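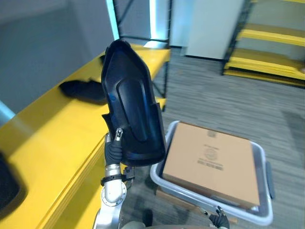

Zelle Sorkela: Greifer mit schwarzem Formteil am gelben Tisch

Dezember | Protokollführung: Instandhaltung, Firnness Standort Nillport

Protokoll der Besprechung zur Zelle Sorkela
Beginn: 14 Uhr
Teilnehmende: Instandhaltung, Versuchsbetrieb, Programmierung, Einkauf (nur zu Punkt 4)

1. Protokoll vom letzten Mal
Das Protokoll wird ohne Änderung angenommen. Offen geblieben ist die Beschriftung der Ersatzteilschublade. Die Instandhaltung erledigt es bis zur nächsten Besprechung.

2. Greifen der schwarzen Formteile
Der Versuchsbetrieb berichtet über die letzte Serie mit 200 Griffen. In 3 Fällen ist das Teil beim Anheben gekippt, immer mit dem gleichen Arm. Die Programmierung meint, dass der Griffpunkt zu nahe am unteren Rand liegt, wo die Form nach außen geht. Die Instandhaltung möchte zuerst die Fingerspitzen prüfen, bevor man am Programm etwas ändert. Man einigt sich auf diese Reihenfolge:
- Fingerspitzen an beiden Händen reinigen, mit Tuch und ohne Lösungsmittel
- Nullstellung der Finger neu einlernen
- Serie mit 200 Griffen wiederholen, gleiche Geschwindigkeit wie vorher
Erst danach wird über den Griffpunkt entschieden. Die Werte von der alten Serie bleiben gespeichert und sollen nicht überschrieben werden.

3. Wartung der Hände
Die Instandhaltung hat die Wartungsanleitung von Lacerda durchgearbeitet und eine kurze deutsche Fassung geschrieben. Sie liegt im Ordner der Zelle. Zwei Punkte waren bis jetzt nicht klar geregelt. Erstens: Die Gummimanschette am Daumen wird bei jeder Wartung auf Risse angeschaut, besonders an der gerippten Lippe. Zweitens: Die kleinen Schrauben im Metallgehäuse werden nur mit dem Drehmomentschlüssel nachgezogen, nicht nach Gefühl.
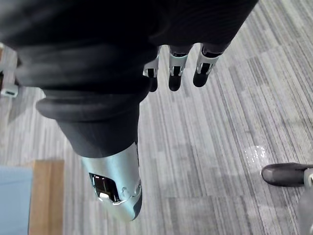

Für die Prüfung der Manschette muss die Hand frei nach unten hängen und die Steuerung muss gesperrt sein. Der Versuchsbetrieb fragt, ob man dafür jedes Mal den Stoffüberzug abnehmen soll. Antwort der Instandhaltung: Ja, aber nur einmal im Monat. Bei der wöchentlichen Kontrolle genügt es, den Stoff am Handgelenk zurückzuschieben und zu schauen, ob er nicht zwischen die Finger kommt. Ein Überzug mit offener Naht wird nicht mehr genäht, sondern getauscht.

Die Programmierung bittet, dass nach jedem Abnehmen des Überzugs eine Leerfahrt gemacht wird. Das wird in die Anleitung aufgenommen.

4. Kabel und Ersatzteile
Die Befestigung der Kabel am Unterarm wird bei beiden Armen kontrolliert. Der Einkauf teilt mit, dass Manschetten bei Lacerda eine Lieferzeit von 14 Arbeitstagen haben. Es werden zwei Stück auf Lager gelegt. Fingerspitzen werden vorerst nicht bestellt, man wartet das Ergebnis aus Punkt 2 ab.

5. Verschiedenes
Das Wartungsheft wurde zuletzt nicht regelmäßig geführt. Ab sofort trägt diejenige Schicht ein, welche die Arbeit gemacht hat, auch wenn kein Fehler gefunden wurde.
Der Wunsch nach einer zweiten Ablage für leere Kisten wird auf die nächste Besprechung verschoben.

Ende: 15.10 Uhr
Nächste Besprechung: im Januar, Einladung folgt.

Weitere Einträge
Zelle Sorkela: Kurzfassung der Wartungsanleitung
Protokoll November: Sperren der Steuerung bei Wartungsarbeiten
Nillport: Neue Regelung für die Ersatzteilausgabe
Formular Wartungsheft zum Ausdrucken

Diese Seite verwendet Cookies, die für den Betrieb notwendig sind. Einstellungen ändern | Einverstanden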